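Do I need a new EIN if I change my business name?

Posted by Vasiliki Deligiannis, Mar 3, 2020

I have a single-member LLC called Rusach that does bookkeeping from one small office. I want to change the name to Sustetti before August. I got the EIN when I started and the bank has it on file. Do I have to apply again, or can I keep the number? 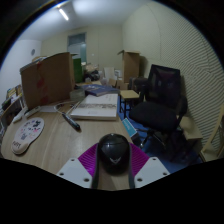
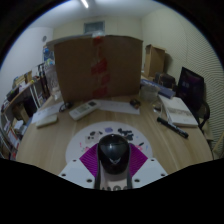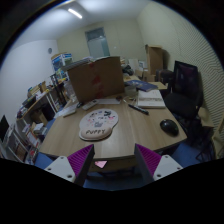
At the desk: the black mouse in the first two, the PUPPY mouse pad in the third.

Iraklis Giannakopoulos
You keep the number. A name change by itself does not call for a new EIN. File the amendment with your state first, then write to the IRS with the old name, the new name and the EIN, and sign it. Keep a copy – the bank will probably ask for the state paper too. Mine took about 5 weeks to get a reply.

Nusrat Jatoi
Same as above. Check your state tax account separately, it does not update by itself. I forgot and got letters under the old name for months.

Panagiotis Michailidis
I just got a new one when I changed mine, it's free. Not sure if I had to.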